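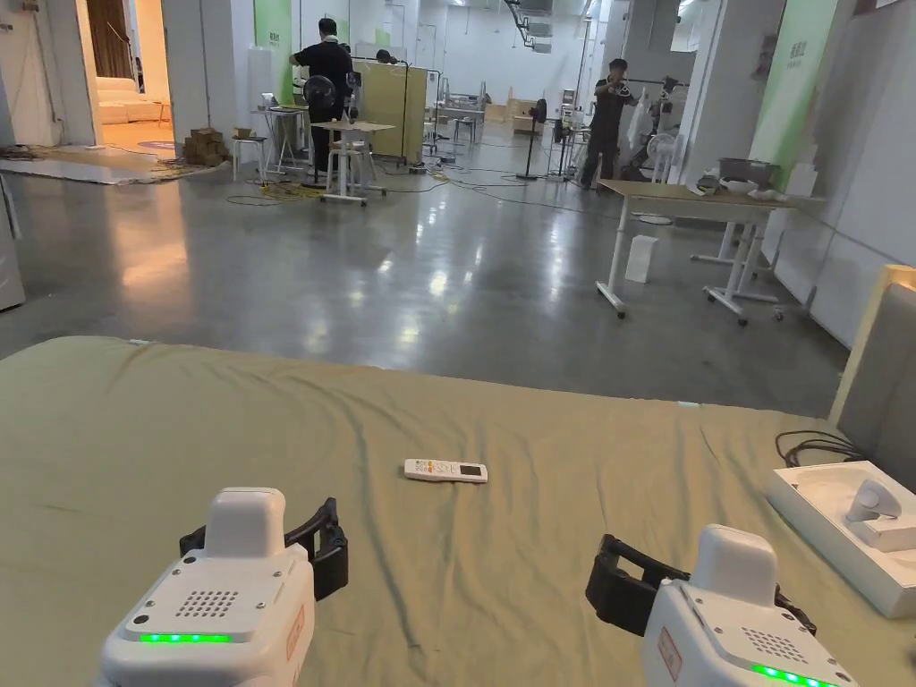
The AC remote on the sage-green sheet, a spot where it's easy to find until you start making the bed.

How to Clear and Remake a Big Bed Without Losing the Remote

I love a freshly made bed, and I love it even more when it takes me 11 minutes! A large bed collects everything: remotes, phones, pens, paper, chargers. Clear it in the right order and the rest is a breeze.

What you'll need
One tray or shallow box
A clean fitted sheet (mine is the Closwood, 70 inches wide, washed every week since February)
A light blanket or throw

Step 1. Start with the flat things. Remotes and phones slide into wrinkles, so pick those up first and put them straight in the tray. Run your palm over the folds afterward. You'd be amazed what a pen can hide under!

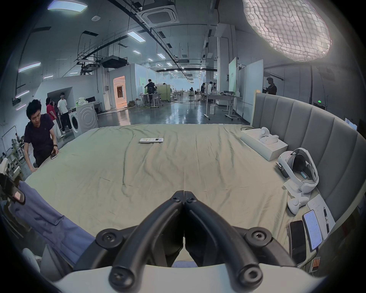

Step 2. Move on to the papers and cords. Stack the papers, coil each cord loosely, and set them on a table away from the bed. If you have a padded headboard, check the gap where it meets the mattress, too.

Step 3. Smooth the sheet from the center out. Use both forearms in long, slow sweeps toward the edges, then tug each corner down hard and tuck it. Do the headboard side first (it's the fussy one) and finish at the foot.

Step 4. Now the fun part, the blanket! Take it by 2 corners, give it one good shake, and let it float down. Fold it in half, then in half again, and lay it across the foot of the bed.

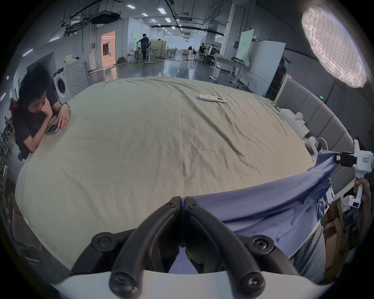
Blue-violet cloth with one corner raised, and the remote still on the sheet.

Step 5. Give the remote a permanent home. A small dish on the nightstand works beautifully, and so does a stick-on wall holder.

Updated August 6, 2026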